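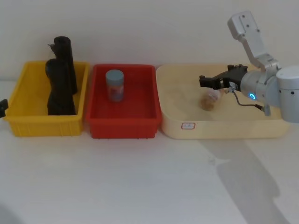
Qu'est-ce qu'un avis de décès ?

C'est un petit texte qui annonce qu'une personne est morte. On le lit dans le journal, sur Internet ou sur une affiche.

Dans ce petit texte, la famille donne le nom de la personne, son âge et l'endroit où elle habitait. Elle indique aussi le lieu et l'heure de la cérémonie. Comme ça, les voisins, les anciens collègues et les amis qui habitent loin sont prévenus en même temps.

Qui écrit l'avis ?

Le plus souvent, c'est la famille. Les pompes funèbres peuvent l'aider. Ce sont des entreprises dont le métier est d'organiser les enterrements et les crémations. À Skarden, la maison Eneo propose un modèle à remplir, avec des lignes pour les noms des enfants et des petits-enfants. Si tu es de la famille, ton prénom peut y figurer. Tu peux demander à lire le texte avant qu'il soit publié.

Un avis dans le journal est payant. Plus il est long, plus il coûte cher. Certains tiennent en 60 mots. C'est pour cela qu'on y trouve des phrases courtes, par exemple « Ni fleurs ni couronnes ». Cela veut dire que la famille préfère qu'on n'apporte pas de fleurs.

Des mots que tu peux rencontrer

Défunt, défunte : la personne qui est morte.
Obsèques : la cérémonie et tout ce qui l'accompagne.
Inhumation : le moment où l'on met le cercueil en terre.
Crémation : le corps est brûlé dans un lieu prévu pour cela. Les cendres sont gardées dans une urne ou dispersées.
Condoléances : les mots que l'on dit ou que l'on écrit à la famille pour lui montrer qu'on pense à elle. 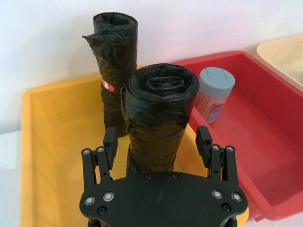 Un rouleau de sacs-poubelle noirs entre les deux doigts d'une pince.

Et le livre de condoléances ?

C'est un cahier posé à l'entrée de la salle. Chacun peut y écrire une phrase et signer. Il existe aussi des livres en ligne. Sur le site Bomik, ouvert en 2013, on écrit un message et la famille le lit quand elle veut. Un message peut aller jusqu'à 3000 signes, mais deux lignes suffisent.

Les enfants peuvent écrire aussi. Tu peux raconter un souvenir : une recette, une promenade, un jeu de cartes. Tu peux aussi faire un dessin et demander à un adulte de le remettre à la famille. Si tu ne sais pas quoi mettre, écris simplement « Je pense à vous » et ton prénom.

Est-ce que je dois aller à la cérémonie ?

Cela se décide avec tes parents ou avec l'adulte qui s'occupe de toi. Demande-leur ce qui va se passer, combien de temps cela dure et où tu seras assis. Pendant la cérémonie, des gens pleurent, d'autres non. Tu as le droit de sortir un moment avec un adulte.

Et si je vois un avis avec un nom que je connais ?

Parles-en à un adulte. Il arrive que deux personnes portent le même nom, alors il faut regarder l'âge et la ville.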